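Clilier Drawer Set: README and data card

Hello, and thank you for downloading this. If you have come from the Clilier product page, you are in the right place, and if you have come from somewhere else you are very welcome too. This file explains what is in the set, how the recordings were made, and what we think of the Clilier hand-held gripper after using it for a good while. It is a bit long (Niall Leckie has already told me so), but the headings should help you skip to the part you need.

Written by Mhairi MacKinnon, with a lot of help from Verna Esposito and Innes Dow.
Last edited: 22 June 2020

What the kit is

Clilier is a hand-held gripper with a camera on it. You hold it, you do a job with it, and it saves the video along with the width of the fingers and the motion of the tool. It is sold by Zallon as a kit, with the handle, two sets of padded fingers, a charging lead and the Kollholm software for turning raw recordings into tidy episodes. We bought ours at the regular price and nobody at Zallon has read this file before you.

What we wanted was a set of short, everyday drawer jobs that a learner could be trained on without a great deal of fuss. Drawers are lovely for this, I think! They move along one line, they have a clear open and a clear closed, and you can buy a cabinet of them in any hardware store. They can also stick, tip and slide out too far, so there is plenty to learn.

What is in the set

The set holds almost 2,000 episodes. Each one is a single pull or a single push, recorded from the gripper's own camera, and each one lives in its own folder with the video, the motion file and a short text note. The notes were typed by whoever was holding the tool, so you will find that Verna writes full sentences and Innes writes "ok" a great deal. We talked about cleaning those up and decided to leave them be.

The episodes are sorted into 8 groups by cabinet and by job. The yellow cabinet with the clear drawers is the one most people ask about, and it is the best place to start if you only want to download a part of the set. 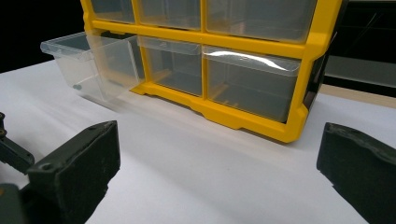

Every group comes with a small index file that tells you which episodes were marked good, which were marked poor and which were left unmarked. Please do keep the poor ones if you have the disk space. Aurelia Tănase trained one of her first models on the good ones alone, and she found it had no idea what to do once a drawer went crooked. Adding the poor episodes back in helped her quite a lot.

How we recorded

One person held the gripper and did the job, and then saved the episode or threw it away. We kept a session to 40 minutes, and after that we swapped, as the handle does get heavy on the wrist. Most of the work was done in May, in the back room at Ragnarsson, where we share a long table with the people who repair the scales.

We asked everyone to begin with the fingers open and a little way back from the drawer, and to finish the same way. Beyond that we gave very little direction. Some people hook a drawer by its lip, some pinch it, and some of the pushes are done with the side of one finger. I was inclined to make us all do it alike, but Verna argued for leaving people to their own habits and I am glad now that she won.

Clear plastic, and why we chose it

Clear drawers are hard on a camera. The edges are faint, you see the back of the cabinet through the front, and a lamp overhead will put a streak of white across the plastic. We had an easier cabinet on the shelf, but our own parts are kept in clear drawers and so are those of most workshops I know. If your model can manage these then it has a fair chance with painted metal or wood.

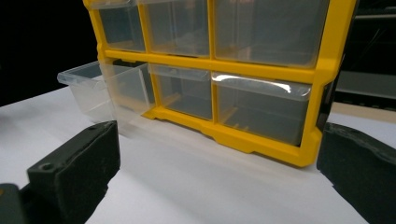 Yellow cabinet, lower left drawer partway out, with glare on the lower right drawer.

Using the files

Unpack everything into one folder and keep the names as they are. The Kollholm software reads the group from the folder name and will quietly skip anything it does not recognize, a lesson that cost Innes an entire afternoon. The videos play in any ordinary player if you only want a look.

What we think of the kit

We like it very much, on the whole. The grip is comfortable at first and the padded fingers hold thin plastic without scratching it. The pads do scuff, though, and I would order a spare set along with the kit. The software is plain and a bit slow to start, but it has not lost a recording yet - and I can't say that of the last system we used. The printed manual is thin. The part on calibration in particular took us three tries to follow, so we have put our own notes in the folder called "setup" and you are free to copy them.

Known problems

A few motion files in the last group drift toward the end of the episode. They are listed in "drift.txt".
Open and closed labels were done by eye, and a drawer that is nearly shut may carry either one.
There is no sound. The kit can record it, but we switched it off because of the radio.

Questions and fixes

Write to Niall at the address on the download page, and please put the episode name in the subject line. He answers everything, though he may take a few days over it.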